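Duda Course Planner
Advising and degree planning software for colleges
From Flerkmont

Overview | What's included | Pricing | Support

Duda Course Planner is a web-based tool that lets students map out their classes from first term to graduation. Advisors see the same plan the student sees and can leave notes on any term. The registrar's office controls the catalog, so a plan can only use courses the college offers.

Duda is made for small and mid-size colleges. The standard license covers up to 2,000 active students. Larger schools can add seats in blocks.

What students see

Each student starts with a blank grid, one column per term. Required courses for the declared major sit in a list on the left and can be dragged into any term where they are taught. If a course has a prerequisite that hasn't been placed yet, the course turns yellow and a short message says what is missing. Undeclared students can try out a plan for any major without changing their record. A plan can be saved under more than one name, which helps students who are weighing a double major or a term abroad.
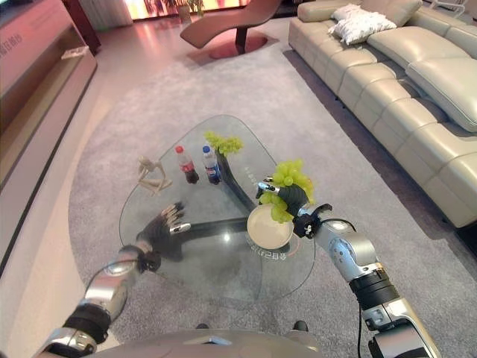 Prallbridge College wrote that its sophomores use the undeclared mode more than any other part of the program, and asked for a way to compare two majors side by side. That view was added in the October release. It shows shared courses once, in the middle, with the rest on either side.

What advisors see

Advisors get a list of their students sorted by last activity. A student whose plan no longer adds up - a dropped course, a failed prerequisite, a change of catalog year - moves to the top. Clicking a name opens the plan, the notes, and the credit total. Any student who has reached 60 credits without declaring a major gets a flag, and the college can move that number up or down.

Notes are visible to the student unless the advisor marks them as staff only. Staff notes can be exported with the student record or left out, depending on college policy.
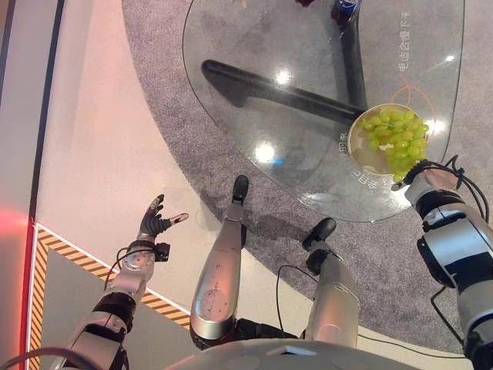

Can transfer credits be entered before the official evaluation is finished?
Advisors can enter them as pending. Pending credits count toward the plan but show in gray, and they stay out of the official total until the registrar approves them.

Setup

Flerkmont loads the first catalog for you. Send the course list, the degree requirements, and the term calendar in any spreadsheet format. The largest catalog loaded so far had 3,173 courses, including cross-listed sections. After that, your own staff can update it from the catalog screen. Changes stay in draft until someone with registrar rights publishes them.

Single sign-on is included. Duda reads enrollment data from the student information system each night and does not write back to it.
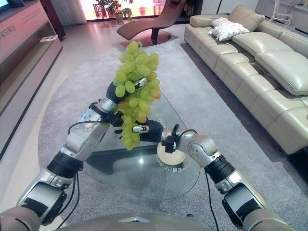
We had been keeping degree requirements in a set of old spreadsheets and found several that didn't match the printed catalog. Cleaning those up took longer than the install. I'd tell any school to start there.
- Customer review, registrar's office

Training

Two live online sessions come with every license, one for advisors and one for registrar staff. Both are recorded and stay available in the help area. The student side has a short walkthrough that opens at first login and can be replayed from the menu.

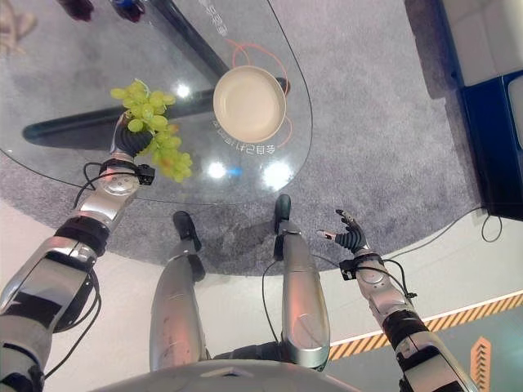
Colleges that want more can book a full day of on-site training, priced separately. Travel is included in the quote. Most of the day goes to the catalog screen, with time at the end for advisors to work through plans of their own.

Works with Purnera

Purnera is Flerkmont's appointment scheduler. If your college has both products, a student can book an advising meeting from inside the plan, and the advisor gets a link to it in the calendar entry. Purnera is sold on its own or together with Duda.

License details

Term: 1 or 2 years
Hosting: included
Browsers: current versions of all major browsers, phone and tablet supported
Support: email and phone, business hours
Data export: spreadsheet or PDF

Request a quote | Book a demo | Download the setup checklist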